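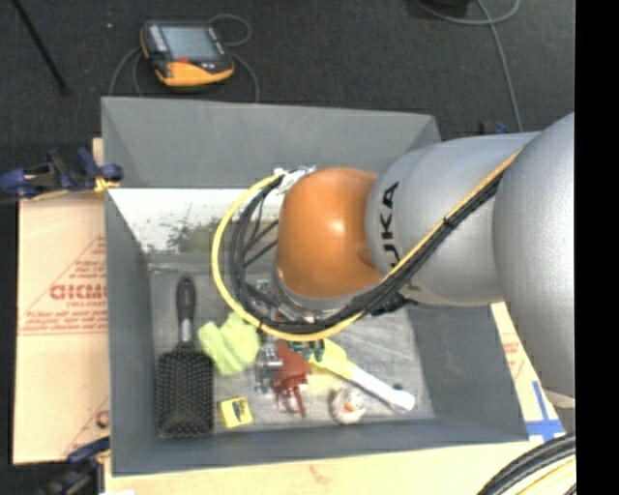 Skovatis, Unit 4: monthly fire door and escape route check
Date: March 15, 2026
Checked by: Begoña Peñalver
Countersigned: Eusebio Ibarra

1. Final exit, loading side. Opens fully, push bar returns. PASS
Comment: Threshold strip lifting at the hinge end. Refix before next check.

2. Corridor door, offices to stores. FAIL
Comment: Closer does not pull the door onto the latch from a small opening angle. Adjusted on site, no improvement. Replacement closer requested, job 839.

3. Intumescent strips and smoke seals. PASS WITH COMMENT
Comment: Seal painted over on the head of the plant room door. Same remark made in February. Strip to be replaced, not cleaned.

4. Gaps between leaf and frame. PASS
Comment: Measured at top and both sides. Largest reading 4 mm, plant room, lock side. At the limit we work to; measure again next month.

5. Escape route, stores to yard. PASS WITH COMMENT
Comment: Pallets stacked inside the marked line, clear width still above minimum. Moved during the visit. Shift leads informed.

6. Emergency lighting, function test. PASS
Comment: Fitting 14 slow to come on. Full duration test is booked separately.

7. Door signs. FAIL
Comment: "Fire door keep shut" missing from the stores side of the corridor door.

Items 2 and 7 to be closed within 14 days. Send proof of completion to E. Ibarra.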